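Vatley Makers Forum > Buying and Budgeting > Robots and automation

First arm for a sorting bench - what am I forgetting to budget for?

Posted by gritbucket
174 views

We run a small sorting operation for a reuse shop. People drop off bins of mixed stuff (toys, sports balls, towels, bottles, whatever was under the bed) and we separate it into what can be sold, what can be washed and what goes to recycling. My boss has come back from a trade show with a gleam in his eye and the words "robot arm" in his mouth. I have been told to produce a budget by July.

So far my budget has one line. It says "arm." I suspect this is incomplete.

What we have: a sturdy table, a regular wall outlet, a room that is warm in summer and cold in winter, and one person (me) who can write a bit of Python if left alone. We looked at a used arm from a reseller called Frota and a new one from Skisex, whose sales guy did not blink once while telling me the name of his company. The Skisex quote has 17 line items and I understand perhaps 2 of them. Is the gripper really separate? Why is there a line for "commissioning"? Can I skip the safety stuff if it's a small arm?

Not looking for a brand war. I just want to know where the money goes.

Pastel
Member for 7 years

Yes, the gripper is really separate. It feels like buying a car and finding the wheels on page three, but that's how the trade works, and you'll want to choose it yourself anyway.

Going by the two arms I've bought, one sensible and one not, get a price for each of these before you show anyone a total:

The arm and its controller. Check that the used one comes with the controller, the cables and the teach pendant. Mine came with two of the three.
The gripper, plus the adapter plate, plus spare fingertips. Buy the spares at the start. You will drive the fingers into the bottom of something in the first week.
A camera and a mount that doesn't wobble.
A pedestal or base. Your sturdy table is sturdy for lunch. Bolt the arm to something heavier.
Safety. No, you can't skip it. Have somebody qualified do a risk assessment on the whole setup, gripper included, and put their fee in the budget. "Small" just describes how far away you can stand.
Your own hours. This one is bigger than you think and your boss will want to write it down as zero.

Commissioning means a person comes out, installs it and gets it running. Ask exactly what "running" means and get it in writing. Ours meant the arm waved.

On new versus used: used is fine if you can still get parts and software for it. Ask Frota for the model year and the hours, and ask to see it move under load. If they send you a video of it standing still looking handsome, move on.

torque_and_coffee
New member

just get suction. grippers are overpriced and suction picks up anything. we do boxes all day with it and never have a problem

old_solder
Member for 2 years

Suction is great on boxes, as the gentleman who does boxes has explained. Before you spend a cent on either kind, make a test bin. Fill it with the worst of what you get, take it to the vendor and ask them to empty it while you watch. If they'd prefer to show you their own tidy demo blocks, that's useful to know too, and it cost you only the gas.

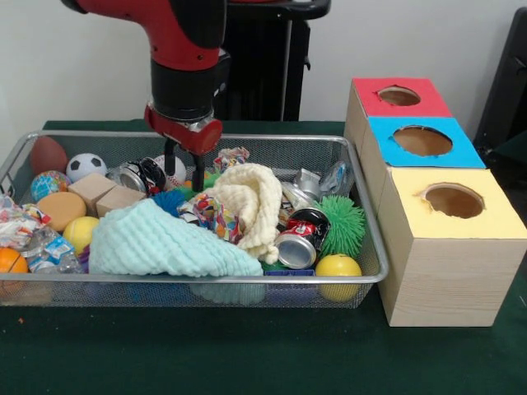 Your gripper line should come out of what's in your bins, so spend an afternoon on the test bin before you spend one on catalogs. Go for bad variety. A tennis ball and a couple of wooden cubes are easy money for two fingers, and any salesman will be happy to pick those up until closing time. Then put in a crumpled towel draped over half the pile, a crushed can, a clear plastic bottle and a snack wrapper, and see how the conversation goes. A football and a soccer ball at the back of the basket will tell you whether the fingers open wide enough, and that can move you up a gripper size, with a price to match. Put a spiky rubber ball in there for the suction crowd.

Clear bottles deserve their own note in the budget, next to the camera. Depth cameras often have trouble with clear plastic, and the cheap ones may look straight through it. Borrow or rent one before you buy, and try it in your own room with your own lights on.

Then decide what the arm doesn't have to do. If towels are a small part of your volume, let a human pull them out first and buy the simpler gripper. I'd also hold back a chunk of the money until you've run it for a month, for the things you'll only find out by owning it. Call the line "integration." Bosses will approve anything called integration.

gritbucket
Original poster

Thank you both, and thank you to the box guy. The budget now has 17 lines of its own, so I'm level with Skisex. I asked Frota about the controller and they said they would "look in the back." Building the test bin this week. There is no shortage of towels.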